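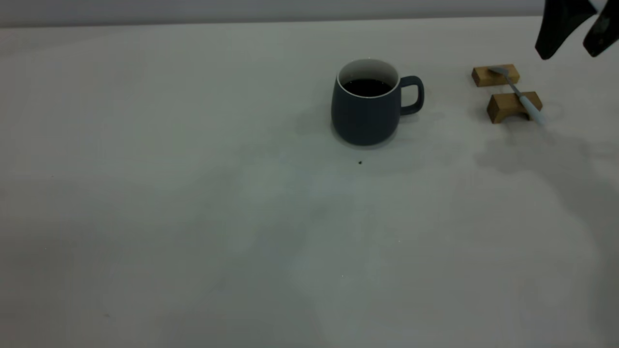

4.2 Comparing the two finger sets

The stirring task was used to compare the stock fingers of the Plattner gripper with the tapered set made for it by Treto. Both sets were mounted on the same arm and driven by the same Plirkach controller, with no change to the learned policy between them. The gripper has to pick up a spoon from its rest, carry it to a mug, lower the bowl of the spoon into the drink, stir, and put the spoon back.

Fig. 4. Workspace for the stirring task with the black two-finger gripper clear of all objects. The spoon lies across two small wooden blocks to the right of the mug, with its pale blue handle on the lower block.

The spoon is raised on blocks to leave room for the fingertips under the handle. In early trials in which it lay flat, both finger sets pressed against the table before closing and the force limit stopped the arm. Those trials are left out of the results. The mug was kept within a fixed region of the table, and its handle was allowed to point in any direction that did not block the approach to the spoon.

Training data were collected by Boris Sokol at the Traltlow site, using the stock fingers only. The set holds 2,000 demonstrations, all recorded with the same fixed camera. Training ended on January 23, 2025 and the weights were not altered after that date. The tapered fingers were therefore new to the policy, both in contact shape and in how they looked to the camera.

Grasping was scored apart from stirring. A grasp counted as good if the spoon left both blocks and did not turn in the fingers by more than 9 degrees before reaching the mug. The stock fingers met this limit less often. Their flat pads touch the rounded handle along a short line, and the weight of the bowl tends to swing the spoon downwards during the carry. The tapered fingers held the handle more firmly, but were less forgiving of sideways error: a closing position more than 8 mm from the middle of the handle usually pushed the spoon off the lower block.

Stirring showed a smaller difference. Once the spoon was held at a usable angle, both sets cleared the rim, and most failures came from touching the inner wall of the mug on the way out. The dark drink gave the camera little help in judging depth, so the lowering move was ended by a force reading of 2 N at the wrist. This threshold was the same for both sets.

Putting the spoon back was the weakest stage. The policy often placed the bowl on the upper block correctly but let go before the handle had settled on the lower one. We return to this fault in Section 5, where the release is delayed until the wrist force has levelled off.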